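Zostosbridge Household Chores Project
Progress report to the Leblanc fund, November

Prepared by Mahfuz Debnath

1. Purpose of this report

The fund asked us one question when it gave us the grant: can a machine do ordinary house chores at a level that a family or a small shop would accept? This report describes our work on the cloth tasks since the last report. It also covers what we spent, what is late, and what we ask you to decide.

My short answer for cloth is that the machine can do a part of the chore, under good conditions, and slowly. It can't yet do the whole chore alone. I will try to be exact about where the border is.

2. What was done

In the last report we promised to finish the cup and basket tasks and to start with cloth. The cup and basket tasks are finished and the results were sent to you in a separate file. Cloth was started on time.

We divided the cloth chore into four steps: find the cloth, take it by an edge, spread it flat, and fold it. In a home these steps look like one movement and a person does not think about them. For the machine each step is a different problem, and the second one is the most difficult. A cup has always the same shape. A cloth has a new shape each time it is put down, and the edge that we need can be under three other layers.

In this period we recorded 482 attempts at the cloth chore. An attempt starts when the cloth is dropped in a heap and ends when it is folded, or when the operator stops it. Our plan says 1,000 attempts by the end of the grant, so we are a little behind. The reason is explained in section 5.
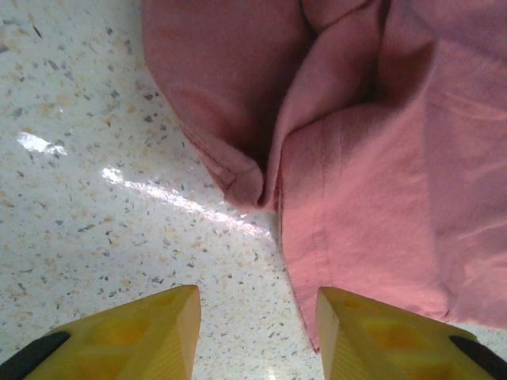 Figure 1. Wrist camera view of the bunched pink cloth, with both gripper fingers open at its lower border.

Figure 1 gives an idea of what the machine has to work with. The folds go deep and the floor reflects the light, so a bright streak on the floor and a bright edge on the cloth can look similar to the software. Elham, our software for choosing the grasp point, made this mistake often in the first weeks. It aimed at the reflection and closed the fingers on nothing. We added more training material with shiny surfaces, and the mistake became less frequent. It has not disappeared.

3. Results by step

Finding the cloth is solved for our purposes. When the cloth has one strong color and the surface is pale, the software finds it every time. We did not test a white cloth on a white surface and I do not want to promise anything about it.

Taking the edge is where most attempts fail. The usual failure is that the fingers take two layers and the software believes it has one. Then the next step starts well and goes wrong in the middle. A smaller group of failures comes from seams, because a seam inside the cloth can look like a hem.

Spreading is better than we expected. With two arms, when both have a true edge, the cloth usually comes flat enough to continue. Some wrinkles stay. We discussed for a long time if wrinkles should count as a failure, and we decided that they should not at this stage. If the fund prefers a stricter rule, we can calculate the results again from the recordings.

Folding has the least data, as few attempts arrive so far. In the final test series of 100 attempts, 17 ended in a complete fold without help from the operator. I know that this number is low. It is also the first time that we have such a number at all, and it was measured with the cloth dropped freely, with no hand arranging it first.

4. Is it useful for a home or a shop?

We asked the staff of the Mestard laundry shop to watch the recordings and to give their opinion. They were polite, but their answer was clear. A worker there folds a towel in a few seconds and talks with a customer at the same time. Our machine needs several minutes and one person near the stop button. For them there is no saving in this.

They were more interested in the spreading step. In their shop, clean items come out of the dryer in one mass, and somebody must separate them and lay them flat before the folding starts. If a machine could do only that part, and do it during the night, they would consider a trial. I think this is the most important thing we learned in this period, and it has an influence on what I propose in section 6.

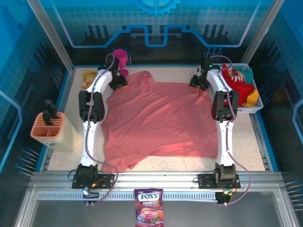 Figure 2. Two-arm station with the cloth spread out between the arms.

The table in Figure 2 has other household things on it also, among them a knife block, a magenta cup and a basket with soft toys. In our opinion this is closer to a real kitchen or utility room, where the table is rarely clear. The arms must do the cloth work without touching the rest, and this makes the movements slower. We could make the numbers look nicer with a bare table, but then they would say less about a home.

5. Delays and costs

The cables on one arm had to be replaced and the delivery took longer than the supplier promised. We lost most of a month of recording. During the wait the team checked and labeled the older recordings, so the salaries were not wasted, but the count of attempts stayed behind.

Spending is inside the budget. The line for spare parts is almost used up, and the line for travel is nearly untouched. I ask for permission to move a part of the travel money to spare parts. No additional money is requested.

6. Plan and decisions needed

For the next period I propose to put the main effort on taking the edge and on spreading. Folding would continue with a smaller number of attempts, enough to see if it improves when the earlier steps improve. We would also add cloths of other colors and thickness, and one cloth with a pattern.

We need from the fund:

Approval to move money from travel to spare parts.
Agreement with the change of priority from folding to spreading.
A decision if wrinkles count as failure in the final report.

If possible, please answer before our planning meeting on Wednesday. I can send the recordings of the test series to any member of the fund who would like to see them, the failed attempts included.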